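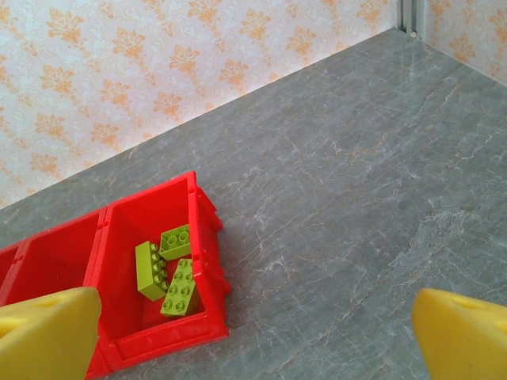 The Ferry to Torkivberg

My aunt left me the flat in March, together with 199 books and one letter which she had never posted.

I should explain that I did not know my aunt very well. She was called Bellis by everybody, also by her own brother, although her passport had some other name. She lived two floors above the harbour at Grelten, and when I was a child we visited her in the summer holidays. She gave us tinned peaches in glass bowls and then she forgot that we were there. I remember her always with a pencil behind the ear, reading timetables. She did not travel. She only liked to know when she could.

The letter was inside the ferry timetable for a year when I was not yet born. It was addressed to Fredy Chávez, Harbour Office, Torkivberg. The stamp was on it already. I put it on the kitchen bench and made myself a cup of tea, and I looked at it until the tea was finished, and then I made another.

My neighbour across the landing was Naa Amegashie. She had the spare key, and she had sat with my aunt in the evenings during the last winter. I went over in my socks and asked her if she knew the name.

"Of course I know it," she said. "She said it when the horn blew."

"Which horn?"

"The six o'clock boat. She would say, there goes Fredy. I thought it was the name of the boat."

We both went to the window. It was nearly dark and it was raining sideways, as it does in Grelten, and the boat was at the wharf with its lights on. It was not called Fredy. It was called Vumach, in white letters which needed painting.

"You could post it," Naa said.

"After all this time?"

"The stamp is paid for."

I slept badly. The bed in the spare room was too short and the pipes were talking in the wall. In the morning I packed the letter in my coat, between two pieces of cardboard so it would stay flat, and I bought a return ticket from a young man who wanted to know if I had a car, a bicycle or a dog. I told him I had a letter. He charged me for a foot passenger.

The crossing takes two hours. I sat downstairs near the canteen, where it smelled of chips and wet wool, and opposite me a father was trying to make his small daughter eat a sandwich.

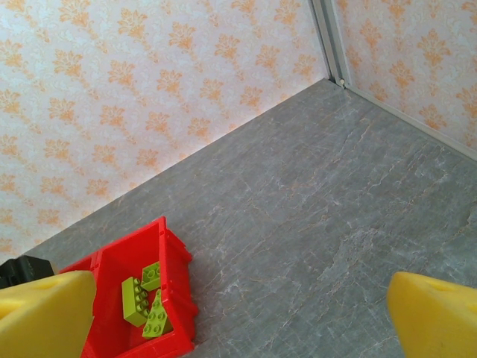
She would eat only the crusts, and he was eating the middles, and between them they finished it quite well. I envied them a little. I thought about my aunt, who had lived so close to this boat and had heard it every evening, and I tried to imagine her on the seat beside me with her handbag on her knees. I could not do it. Even in my imagination she got up and went home.

Torkivberg was smaller than I had expected. The harbour office had become a shop for fishing things. The woman behind the counter read the envelope at arm's length, then she put on her glasses and read it again.

"He's up the hill," she said. "The green gate. You'll have to knock hard."

I was so sure she would say he was dead that I forgot to thank her, and had to go back in and do it.

I knocked hard. The man who opened was very tall and very old, and he wore a cardigan with the buttons in the wrong holes. I had prepared some sentences on the boat but they had all left me. I held out the letter, like a postman.

He looked at the handwriting for a long time. Behind him a kettle had begun to whistle, and he let it whistle.

"Did she ever get over here?" he asked.

"No," I said. "I am sorry. I think she meant to."

"She had the times wrong," he said. "I wrote and told her. The Sunday boat was at ten, and she had it at six." He turned the envelope over. He did not open it. "I waited for the six as well, to be on the safe side."

Then he noticed the kettle, and he went to see to it, and he called from the kitchen that I should shut the gate properly on account of the goat. I had not seen any goat. I went back down the path and shut the gate, and when I returned he had put out two cups and was searching in the cupboard for something to give me.

"Do you eat peaches?" he said. "They're only tinned."

I told him that I did.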